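Slide 4. Glare and workstation lighting

Speaker notes, Lalthorpe session. Keep to 30 minutes including questions.

Start with the complaint data. Strachan logged 131 comfort complaints after the refit, and most concerned reflections, with low light levels far behind. Horizontal illuminance was within target on every floor. Pause here. Ask who still specifies by lux alone.

Define the two types. Direct glare comes from a source in the field of view. Reflected glare comes from a source seen in a surface. UGR covers the first and says nothing useful about the second.

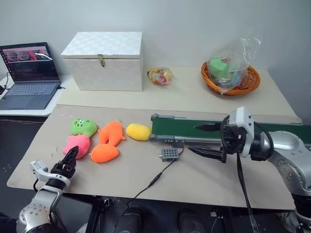

Reflected glare depends on three angles: source to screen, screen to eye, and screen tilt. Go slowly on this part. A laptop is the hard case, as users set the tilt themselves and change it through the day. The bright diagonal streak across the right side of the laptop screen is typical of what people complain about. Contrast is lost there first, and small icons and text suffer most.

Next, luminance limits. Give the Brurnora figure: fittings capped at 1000 cd/m2 above 65 degrees. Mention that Skindamen used 3880 and had to add louvers in June.

Skip the louver cost table if short of time. Go to slide 5, daylight and blinds.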